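Ticket 752: Beige sweatshirt won't stay folded
Queue: Laundry and linen, Ganar guesthouse
Opened by: Mahfuz Jayasinghe
Status: Open, waiting on reporter

Reported problem

Sweatshirt comes apart on the shelf within a day of being folded. Sleeves slide out first, then the whole stack leans. Reporter blames the fabric and wants it swapped for the Mendance one at $49.

First reply (Fulov desk)

I doubt it's the fabric. We have more than 1,000 pieces going through this laundry and beige sweatshirts don't get their own rules. Before anybody spends $49, please tell us what surface you fold on, what you do with the sleeves, and whether you smooth the body first or go straight to folding.

Reply from Mahfuz

I fold on the bed, on top of the pink blanket. Sleeves go in however they land. I do smooth it. The care sheet from Diệp says to fold in thirds and I follow that. I don't see what the blanket has to do with anything.

Both of these are from the bed:
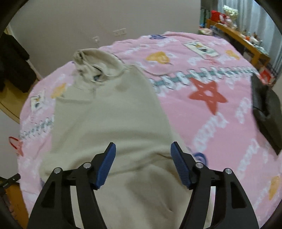
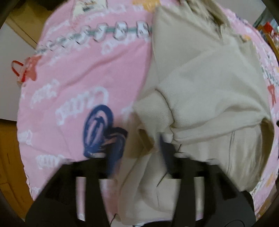
Desk notes after looking

1. "I do smooth it." There's a long wavy fold across the lower part of the garment in the first picture, and in the second it's bunched into several folds. If you fold thirds over that, you get thirds with lumps in them. I'd want to see it flat before I believe the smoothing step is happening.

2. The sleeve in the second picture is bunched up and runs down to the left. A sleeve that goes in like that is my first suspect for the sliding.

3. The blanket. It's soft and it moves when you pull cloth across it. I can't prove that matters, but it's cheap to rule out. Use the table.

4. Thirds. The Diệp sheet was written for T-shirts as far as I can tell. I wouldn't trust it for anything thicker.

Please try

Lay it face down on the table. Pull the hem and shoulders until the back is flat. Fold each sleeve straight across the back, then bring the sides in. Fold up from the hem in halves. Put it on the shelf with the folded edge facing out, and no more than 4 to a stack.

Leave it until Saturday and write back.

Reply from Mahfuz

Tried it once. It looks neater, I'll give you that. The stack still leans a bit to the left. I still say Mendance.

Desk

A bit to the left could be the shelf. Has anyone put a level on it? Swap request is on hold until then. Keeping this open.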